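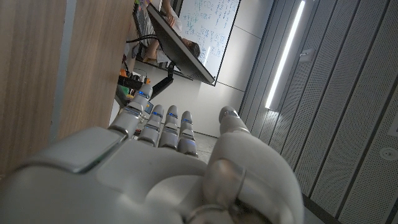

I go through the desks every September, before the evenings draw in and everyone starts plugging in heaters, and I've ended up with a list that I scribble on as I walk. People kept asking for it, so I've typed it up with my comments left in. I start with anything that can drop, tip or swing, and a monitor on an arm is top of that list for me. The one on this desk is a dark screen on a black jointed arm, set at a proper slant, and a slant like that always makes me want to get hold of the joint and see how stiff it is (you'd do the same, I promise!). Do that before you look at a single cable.

DESK AND SCREEN CHECK, small office at Pramdale

1. Arm fixing. Hold the post low down and give it a firm wiggle.
Comment: OK. Quarter turn on the bolt and it went quiet.

2. Arm joints. Move the screen up, down and to each side, then let go.
Comment: Sinks a little when it's pushed right up. Needs the hex key from the Anov box, which I'd left at home, so that's still to do.

3. Screws on the back of the screen. All there, all finger tight and then a bit more.
Comment: OK. Last year one was missing and I found it in my slipper, so I do look now.

4. Screen height. Top edge level with your eyes when you're sitting normally, not sitting nicely for the inspection.
Comment: Too high for me, fine for Herman. We've put a pencil mark on the wall for each of us.

5. Cable slack. Swing the arm as far as it goes and watch the lead.
Comment: FAIL. It pulled tight well before the end. I've ordered a 200 cm one.

6. Desk height. Ours wants to be 72 cm and has crept before... no, scrub that, it's the other desk that creeps. Skip if yours is fixed.
Comment: Skipped.

7. Walkway. You should get past with a tray and not turn sideways.
Comment: 62 cm at the tightest bit. I'd love more, but the Kirnov drawers have nowhere else to go.

8. Lamp. Feel the shade after an hour, check the flex for nicks.
Comment: The Lumenta is fine, flex a bit grubby.

Two jobs left over, then, the joint and the lead, and I'll tick them off when the parcel's been.

3 comments

mossy_kettle: Number 5 got me. Checked mine and the plug was half out of the back of the screen!

Herman Majimbun: For the record my pencil mark is the straight one.

deskbound: Do you do the chairs on a separate list? Mine has started hissing.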